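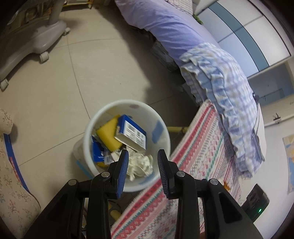

The bedroom bin: a blue and white box, a wad of tissue and a bit of bright yellow underneath.

Search this site Enter keywords Go

September
By Seraina Moser

Small Rooms, Page Four: The Bedroom Floor

Welcome back to the small rooms pages! We've done the hallway and the kitchen shelf and that peculiar closet with the pipe in it, and now we've reached the back bedroom of the apartment in the Camenzind building, my favorite room in the whole place and also the one that gets away from me the fastest. It's 132 square feet with a window at one end, a bed that takes up more of it than you'd think, and a tiled floor I have come to love after a very suspicious start. The lines below go with the pictures and with the spots I worked on, and I've let a few of them run long (you know me by now).

If you came over from the Maltcombe flea market page, hello! No chairs this time, sorry. This one is all wastebasket, tile and bedding.

THE BIN

I'm starting with the bin and I refuse to be embarrassed. A round white bin with a thick rim is one of the best things you can put in a bedroom! You can grab it anywhere. It has no corner for dust to pack into, it has no lid to fight with, and when you've got a handful of stuff you can drop it in from standing height and mostly hit.

The sides let some light through, so whatever has slid down against the wall shows up as a patch of color from the outside. I like that a lot. Urs Egger, who has the room across the hall, does not like it and says a bin should keep its business to itself. He has a metal one from Drumstead with a swing top and it squeaks every single time. We've agreed to stop discussing it at breakfast.

THE CARDBOARD QUESTION

Little boxes are the bulky part of bedroom trash. One small carton dropped in whole takes up the space of a week of tissues, and then the next thing perches on top of it, and by Friday the bin looks full when it's mostly air. Flatten them first. Pop the glued end with your thumb, press, done. I keep a paper bag folded behind the bedroom door for the flattened ones and it goes down to the recycling with the newspapers.

Do I do this every time? I do not. But when I do it I feel fantastic for the rest of the evening.

Check inside before you squash! Leaflets, the spare piece you'll want in a month, the receipt you promised to send somebody. I once flattened a box with a brand new lamp fuse in it and spent a very dim weekend finding out.

THE LINER DEBATE

I've gone back and forth on liners for years. The kitchen takes the 13-gallon bags and for a long time I used those in the bedroom too, with the extra bunched up and knotted around the outside, and it looked like the bin was wearing a shower cap. Then I tried no bag at all for a month. The bin needs a rinse more often that way, but a plastic bin rinses in no time under the shower head, and I got to enjoy that nice smooth rim with nothing draped over it.

Two readers wrote in after the hallway page to recommend reusing bread bags for small bins. I tried it and the bread bag fell in. Maybe your bread is bigger than mine!

THE TILE

Big beige squares with thin dark grout. When I moved in I wanted to cover every inch of it, and I had a rug picked out and measured (93 inches on the long side, which would have gone nicely under the bed and stuck out at the foot). Then I lived with the bare floor through one summer and changed my mind completely. It's cool under your feet in the morning. You can see what you've dropped. A broom goes across it in a few strokes and the pile ends up right where you want it.

The grout is where the time goes. I do it with an old nail brush and a little baking soda paste, on my knees on a folded towel, radio on. I do one row of squares and then I stop and have coffee. If you try to do the whole room you will hate your floor and possibly your life, and the rows at the far wall will look worse than the ones you started with, and you'll know exactly which is which.

Masska, the outfit that looks after the building, left a sheet in the mailbox saying no bleach on the grout, so I don't use any. The paste is slower but it smells of nothing, and I'm sleeping in there, so I'll take it.

BESIDE THE BED

The strip of floor next to the bed is the busiest part of the room, and I will defend it as the right place for the bin. People tuck theirs under a desk or behind a door where it looks tidy, and then everything that ought to go in it collects on the nightstand. Think about where your hand is when you finish with a tissue. It's at the edge of the bed! Put the bin there, leave it there through September, and see what your nightstand looks like.

What does go wrong over here is that the bedding hangs down and drifts. A striped cover that looked perfectly straight when you made the bed at eight will be down by the bin by bedtime, and then you're fishing the corner of it away from the rim with your foot. I've started tucking the bin side in deeper than the wall side. It looks a little lopsided if you stand in the doorway and squint.

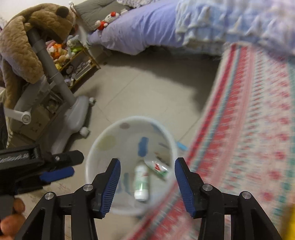 The other thing about that strip is that slender things love it. Pens, hair ties, chargers, the belt from a bathrobe. They slip off the mattress, they land flat, and they lie along the base of whatever's standing there. So when I sweep I lift the bin clear first and put it up on the chair, and I do the strip before anything else in the room. It's the best moment of the whole job, because something always comes back to me. Last time it was a pencil I'd been quietly blaming Urs for.

TUBES AND LITTLE BOTTLES

I have opinions about tubes! Roll them from the bottom, hold the roll with a clothespin, and you'll get several more days out of anything, hand cream, toothpaste, the stuff for chapped heels. When the clothespin can't hold it anymore, snip the tube across the middle with scissors and look inside. There's so much left in there. I was shocked the first time and now I'm that person with half a tube standing in an egg cup.

Small bottles are easier. Cap off, upside down in a glass overnight, and whatever's coming out will have come out by morning. Then the cap goes back on before it's thrown away, so nothing dribbles down to the bottom of the bin and sets like varnish. (Old medicine is its own category. I take mine back to the pharmacy counter, where they have a box for it, and it takes no time at all.)

Glass doesn't go in the bedroom bin in this apartment, even tiny glass. I walk it to the kitchen. It's nine steps and I complain through all of them.

THE 20-MINUTE ROUND

This is the part people ask me for, so I'll write out how it went this time, start to finish, with the kitchen timer going:

Window open, first thing, even if it's chilly.

Bedding pulled up and shaken toward the foot, then tucked on the bin side.

One lap with empty hands and no cleaning supplies whatsoever, only picking up. Trash goes straight in the bin. Clothes go on the chair. Cups go by the door.

Bin up off the floor. Sweep the strip, then under the bed as far as the broom will reach, then out toward the door in long pulls.

Damp cloth around the rim and down the outside of the bin. This takes seconds and makes the whole corner look new, I can't explain it.

Bin emptied, rinsed, turned over in the tub to drip. Back in its place after lunch.

The timer went off while I was still admiring the rim. I'm counting that as a finish!

THE CHAIR

A quick word for the chair, since it gets no credit. It's a plain one from Maltcombe with a slightly short back leg, and its entire job is to hold things that are on their way somewhere else: shirts that have one more day in them, the bin during sweeping, a library book. I used to think a bedroom chair like that was a bad habit. Now I think a room this size needs one surface that's allowed to be a mess, and mine is cleared every night before the light goes off. Most nights.

NOTES FROM LAST TIME

Several of you asked where the hooks on the hallway page came from. They're from the bottom drawer at Drumstead, the one with no label, near the paint. Ask for the short ones, the long ones catch your sleeves.

To the reader who wanted to know if the kitchen shelf is still up: yes! It's holding, with the flour moved to the left.

Next page is the balcony, which is small, windy and currently full of empty flowerpots. If you've found a good way to stack the kind with a lip, write to me before then, because mine stick together and I've already cracked one pulling.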